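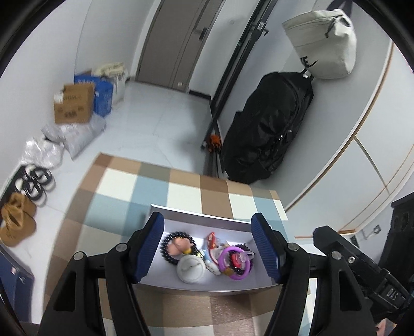

Filed under: Tools & Plugins / Site Audits / Reviews

Zeltdale Crawl, three months in

I look after the websites of seven small businesses, and in April I paid for a year of Zeltdale Crawl, a desktop program that pokes through your pages the way a search engine would and comes back with a list of your sins. It has a long list. My first run, on a bakery site with 80 pages, produced 101 "critical" warnings. By the program's reckoning that bakery was less a website than a crime scene.

Most of the 101 were one problem wearing different hats. A footer link pointed to a page that got renamed, and Zeltdale reported it once for every page it appeared on, then a few more times in a tab called Opportunities. One edit to the footer and the count dropped like a stone.

What it does well is redirects. It draws each chain as a plain line of addresses, and you can see at a glance that /menu goes to /menus, which goes to /our-menu, which goes back to /menu. I had been living with that loop since the last redesign. Poltel, which I used before, just said "redirect issue" and left me to my thoughts.

The canonical tag report is decent too, once you turn off the setting that flags trailing slashes. You'll find it under Display, for reasons known to Panganiban, the company that makes the thing.

Now the grumbles. The score out of 300 means nothing I can discover. I compressed every photo on a florist's site and lost four points. I added a missing title tag and lost one more. Rosaura Taipe, who runs the florist's, now asks for the score every month, so thank you for that, Panganiban.

The sitemap builder is there – I'd leave it there. It happily lists pages you have set to noindex, and the export to Rolteline format drops anything with an accent in the address.

Support answered my email at 2 a.m. with a link to the page I had quoted in my email.

I'll renew, mostly for the redirect view. Three and a half stars, or 210 out of 300 if you prefer it their way.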